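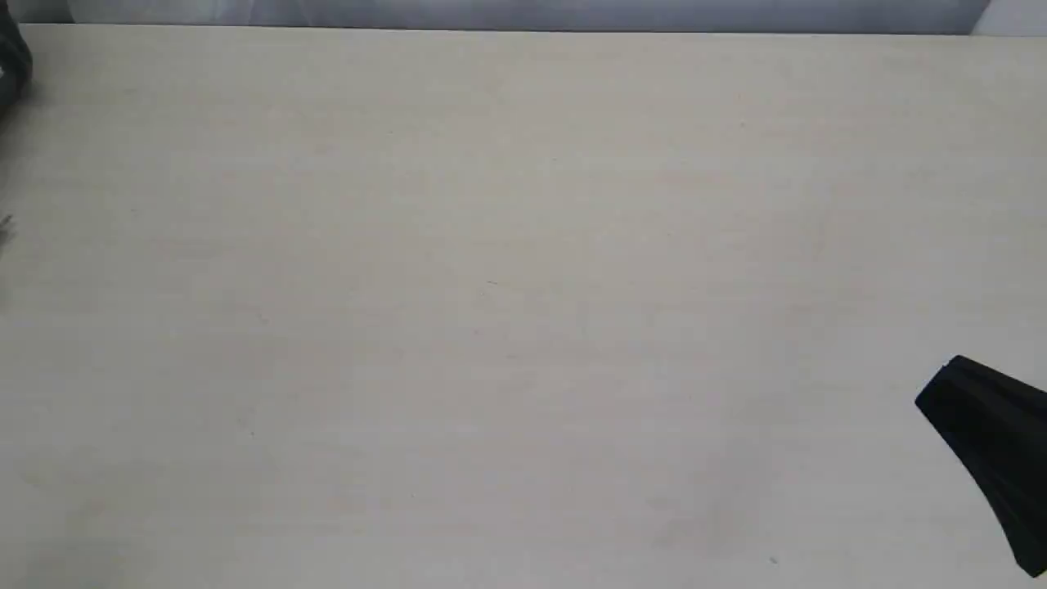 Figure 4. Tabletop at the demonstration station, with one gripper finger at lower right.

4.2 Open-day sessions

The second set of trials was recorded in October during the open day at the Stornance site. Visitors stood behind a rope on the operator's side and were asked not to touch the table. The arm ran the Flendunell controller with the same settings as in Section 4.1, except that the speed limit was lowered to 200 mm/s for public operation.

The work surface was pale and close to uniform in color (Figure 4), with a few small marks. Segmentation thresholds were set on the bare surface before each session. A dark speck near the bottom of the view and a faint hairline mark close to the middle were masked by hand in the background model.

Each cycle began from a fixed start pose. An operator placed one part, a visitor chose the target position on a tablet, and the arm carried out the transfer. We logged 101 cycles over the day, of which 33 used positions within 400 mm of the robot base. Cycles stopped by the operator were kept in the log and counted as failures.

Room lighting was left as found. The Giro calibration routine was run once in the morning and again after the midday break, and both sets of parameters are used in the analysis below. Grasp errors are reported separately for the two periods in Table 3.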